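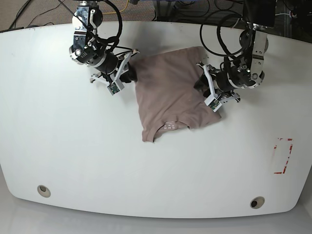 I've had the Kiten garment steamer since last July, and I've used it enough now to have opinions. It came to $282 with shipping, so I wanted it to replace my iron completely, and for shirts it mostly has. Cotton tees are where it wins me over. Take a dusty brown t-shirt with soft wrinkles all over, the kind with a ribbed collar and the label printed right on the fabric by the neck: I hang it up, run the head down the front and back, and I'm done in roughly 2 minutes (with the iron I always ended up pressing a new crease in while chasing the old one!). Printed labels don't mind the steam either, which my old iron could not say for itself. It once melted half a size off a running shirt.

Filling it is easy. The tank lifts straight out the back and fits under my bathroom faucet, and a full one gets me through 26 minutes on the high setting. I timed that with my phone because the manual is vague. The hose is long enough for curtains, too, so I did the living room ones without taking them down, and wow, the dust that came off them.

Now the gripes. The pole wobbles when it's all the way up, the hanger hooks are too shallow for a heavy coat, and the thing gurgles like a fish tank for the first bit. Linen pants still need the iron. I tried going over them twice, then three times, and the pleats just sort of gave up on me.

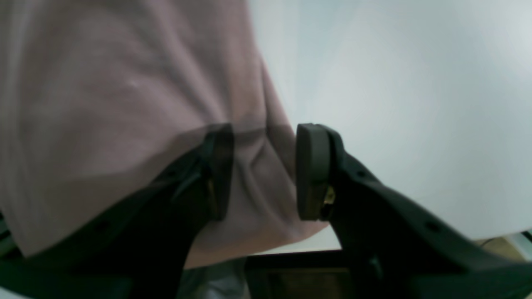 Urho Halonen wrote in to say his gurgled too, until he stopped letting the hose sag below the base, and that he gets decent linen results by spritzing the legs with plain water first. I tried the hose thing this morning and it's a lot quieter. The linen I'll get to when it's warm enough to wear any.

Four stars from me, and I'd go up a half if they fixed that pole.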